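4.2 Airing the bedroom

1. Draw the curtains or blind fully back.
2. Open one pane to a gap of 60 mm and set the stay.
3. Leave the door ajar for 53 minutes.

Note: Keep furniture 500 mm clear of papered walls.

Caution: Do not wipe wallpaper with a wet cloth. Wear a face mask when dusting above head height. 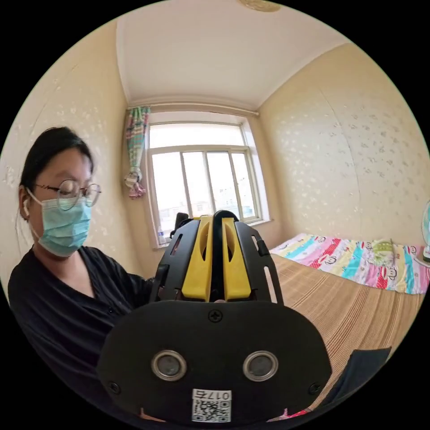 Prunuvel
Technical author, Tokell Home Guides

4. Close the pane and check the catch. Patterned paper and a white-framed window are dusted dry, from the top down.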